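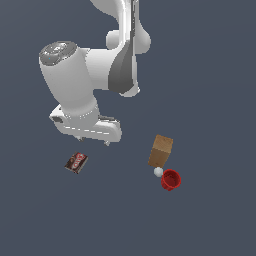

Attachment 1: white arm at top, small objects on slate-blue surface

Status: Closed (resolved)
Category: File sync / remote office
Product: Feyisa sync client, desktop and server
Site: Brultby
Priority: Normal, raised to High, returned to Normal

Reported problem

Overnight sync from the Brultby office to the main file server stops before it finishes. Small files go across. Larger files stop at 39 per cent and stay there until the client gives up and writes error 2050. The morning shift then finds the shared folders half up to date. Restarting the client clears the error but the same files fail again the following night.

Started in March. No change to the client was made at the Brultby end in that period.

Environment

Sync client on the office workstation and on the main server, same version on both. Wired network at both ends. The Brultby office connects through a Volico router supplied with the fibre service. Main server storage runs Maveo and has plenty of free space. Virus scanning is on at both ends, with the sync folder already on the exclusion list.

Log, first response

Asked for the client log and the server log covering the same night. Both received. Clocks at the two ends do not agree, so the entries had to be lined up by file name. Please have the Brultby workstation set to take its time from the network before the next capture.

Client log shows the transfer starting normally, then a "preparing" line for each large file, then silence, then 2050. Server log shows no error for the same file. It records the session as open and waiting, right up to the point where the client reconnects. The server did not end the session.

Error 2050 in the client is a general one. It means "no answer from the other side" and covers a cable being pulled as well as a server refusing the connection, so it does not help much on its own.

Reporter update

Clock corrected. Same result overnight. Sync folder holds project drawings and scanned forms. The scanned forms go across every time. The drawings that fail are the combined sets, which are the largest files in the folder. Nothing else at the office has been dropping out, and phone calls over the same line are fine.

Log, disk and permissions checks

Checked the usual causes first.

Free space on server: fine.
Free space on workstation: fine. Client temporary folder is on the same drive.
Permissions on target folder: correct and inherited properly.
File locks: none found at the time of failure. The drawing program was closed.
Long path names: some are untidy, but all are inside the limit.
Sleep settings on workstation: set to never. Network card power saving was turned on. Turned off and the machine restarted.

Left overnight. Same files failed at the same 39 per cent. Network card power saving is ruled out, but leave it off.

Log, test by file size

Made a set of dummy files in a separate test folder and synced them by hand during the day, one at a time. Everything under 400 MB went through without a pause. Everything above that size stopped at 39 per cent.

The cut-off matches a setting in the client. Files above 400 MB are treated as large, and the client builds a full checksum before it sends the rest of the data. Below that size it checks the file in pieces as it goes. The progress bar is not a measure of data sent. It is divided into stages, and 39 per cent is where the checksum stage begins. A file showing 39 per cent is therefore being read from disk, and nothing is crossing the network at that moment.

Original report described this as a transfer stall. Title changed to "Large files fail during checksum stage".

Reporter update

Can confirm the disk light stays busy for a good while after the bar stops moving. We had taken that for the virus scanner.
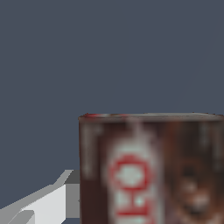
Attachment 2: large can at lower right, dark reddish-brown label

Log, disk speed

The next question was whether the workstation was simply too slow to finish the checksum. The workstation has a spinning drive and it is an old one. Ran the vendor's long drive test at the reporter's convenience over lunch. No bad sectors, no pending sectors. Slow, but healthy.

Ran the checksum tool from the command line against one of the combined drawing sets, with sync turned off. It completed and gave the same value twice in a row. The file is readable from start to finish and the workstation can do the work. It took longer than expected, but it did finish.

Log, packet capture

Captured traffic at both ends while a single large file was being synced. Findings:

The session opens normally.
The client sends the file header and goes quiet while it builds the checksum.
When the checksum is ready the client tries to send it.
The packet leaves the workstation and does not arrive at the server.
The client repeats the packet several times, gets no reply and logs 2050.

The server end sees nothing after the header. Something between the two is dropping the packets, and it only does so after the quiet period.

Repeated with the workstation connected through a phone hotspot in place of the office line. The large file completed. Same workstation, same drive, same file, same server. That leaves the office router or the line behind it.

Log, router settings

Logged in to the Volico router with the reporter's help. The idle timeout for open connections is set to 170 seconds. Any connection that carries no traffic for that long is removed from the table, and later packets on it are thrown away without a reset being sent to either side. This explains why neither end reports a closed connection.

Router event log shows a firmware update in March, applied by the service provider at 2 am. The idle timeout page carries a note saying values were returned to default. The previous value is not recorded anywhere we can see. The reporter has a printed sheet from the original install but it only lists the wireless password and the line account number.

Phone calls are not affected, as the phones send their own regular traffic and the connection never goes idle. Scanned forms are not affected, as they fall under the large file limit.

Workaround applied

In the client settings under Advanced, Connection, turned on "Send keepalive while idle" and set the interval to one minute. The option is off by default in this version. It has to be turned on at the workstation. Changing it on the server alone has no effect, as the server waits for the client to ask.

Ran the test folder again by hand. All files completed. Progress bar still sits at 39 per cent during the checksum and then carries on.

Reporter update

Full overnight run completed. No 2050 in the log. The shared folders were up to date when the morning shift came in. One file was skipped with a different message, "source changed during read". Is that related?

Reply to above

Not related. That message means the file was saved while the client was reading it. The entry is timed before the office closed, so it was probably still open on somebody's screen. The client picks it up on the next pass. If it keeps happening, move the start of the sync to later in the evening.

Log, permanent change

Asked whether the router timeout should be raised as well. Advice is to leave it alone. The service provider can push firmware again and return it to default, and the fault would come back with no warning. The keepalive setting stays with the client and will survive a router change.

The client's settings file should be included in the office backup. If the workstation is replaced, check the keepalive option first, as it is not carried across by the account sign-in.

Follow-up items

1. Documentation request raised: the help page for error 2050 should mention idle timeouts and link to the keepalive setting.
2. Feature request raised: show "Building checksum" beside the progress bar for large files. The present display reads only "Syncing".
3. Feature request raised: turn keepalive on by default for new installs. Under review, no date.
4. Other remote offices with the same router to be checked by the customer. Look for the March firmware entry in the event log.

Reporter update

Item 4 done at our end. Another office had the same timeout but does not hold any files over the limit. Keepalive turned on there anyway. Sync start moved to 9 pm at Brultby. No further failures. Fine to close.

Closing note

Cause: router idle timeout shorter than the client's checksum stage on large files.
Fix: keepalive turned on in the client.
Test files removed from the server. Packet captures deleted from the ticket. Client log kept with the ticket.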